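Home Forums New Posts Members Search Log in

Strings and Setup > Acoustic and Electric

Topic: Wall hanger or floor stand for a guitar in a dry room?

urkier_fan
Hello all. I moved to a new apartment and the living room has central heating that I can not turn down. In December the air becomes very dry. I have one electric, which I play every evening, and one older acoustic with a solid top. My question is simple: wall hangers or floor stands? The shop where I bought the acoustic told me "case only", but then I will play it less, I know myself.

tonewood_pete
Case for the acoustic, wall for the electric. The electric does not care much. The acoustic with a solid top will care a lot. I had a crack by the bridge after one winter on a hanger and the repair cost me more than a good humidifier.

mollusk88
I disagree with Pete. My acoustic hangs on the wall for 5 years and has no cracks. The important thing is which wall. An outside wall is cold in winter and the air behind the guitar is different from the air in front of it. Put it on an inside wall, far from the radiator, and it is fine.

tonewood_pete
5 years in what climate? You live by the sea, you wrote it in the other topic.

mollusk88
True, I live by the sea. But I also run a humidifier when the heating is on, so it is not only luck.

urkier_fan
Thank you both. I have only one inside wall that is free and it is plasterboard. Is it safe to hang a guitar there? I looked at two hangers, the Ekoletti with the rubber arms and the Baptista that closes by itself when you put the neck in. The Baptista is double the price.

lowE_nelly
I have the Ekoletti. It holds well, but please check the finish of your guitar before you buy. Rubber can leave a mark on nitro lacquer. I put a piece of cotton cloth over each arm and change it when it gets dirty. For plasterboard, look for the stud and screw into the wood. If there is no stud in the right place, screw a small board across two studs and put the hanger on the board. I used 4 screws for the board.

grumbling_drummer
All this for a guitar. My floor stand was cheap and it has never failed.

lowE_nelly
Do you have a cat?

grumbling_drummer
No.

lowE_nelly
I have a cat. So, the wall.

urkier_fan
I do not have a cat, but my nephew visits and he is three. The floor stand is not possible then. Last question, I promise - does anybody use the Prikmont humidity meter? I want to know the real number before I decide about the acoustic.

mollusk88
I use it. Put it next to the guitar and not on the window sill, and compare it with a second meter if you can borrow one. Mine was reading a little too high from the first day. I wrote the difference on a sticker on the back.

urkier_fan
Small update. The acoustic will stay in its case with a humidifier pack, Pete convinced me. The electric goes on the wall. I like it when the guitar hangs at an angle and not straight down, so I am looking for a hanger that can turn. I also want it high enough that the small hands can not reach the strings. When the screws are in I will write again how it holds.
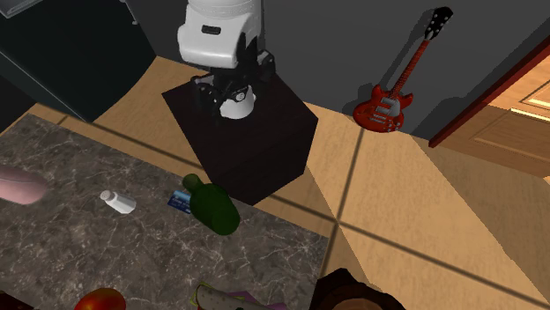
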